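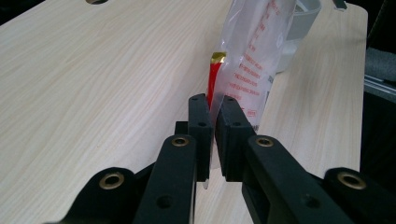
**Can I freeze opened packets of yeast?**

I bake maybe twice a month, and I got talked into a big box of the single-use yeast packets because it was on sale. The trouble is my recipe only uses half a packet, so I've got a drawer of folded-over halves and I can never remember which is which. My last loaf from one of those took forever to rise and came out like a brick. Can the opened ones go in the freezer, or am I wasting my time? I keep the kitchen pretty cool in winter, if that matters.

– Sulastri Lau, November 16, 2012

**Answer 1**

Yes, freeze them! I've done it for years. Squeeze the air out, fold the top down twice, clip it, and put the whole lot in a jar with a tight lid. Write the date you opened it on the packet – I lost track of a batch from October and ended up tossing it. You can use it straight from the freezer if your recipe has you stir it into warm water first.
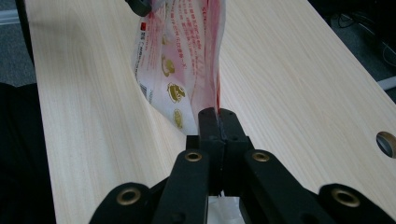
A white and red pouch.

If you're not sure about an old one, stir a teaspoon into a little warm water with a pinch of sugar and leave it 5 minutes or a bit longer. Foam means go ahead. My cool kitchen trick is the oven with just the light on, dough covered, and I give it 60 minutes before I even peek. Sometimes it wants 80.

**Answer 2**

just make two loaves and freeze one

**Answer 3**

Agree with the first answer, except I use the fridge, because my freezer is a mess and things vanish in there. Mine are usually gone within a few weeks so I've never had a problem.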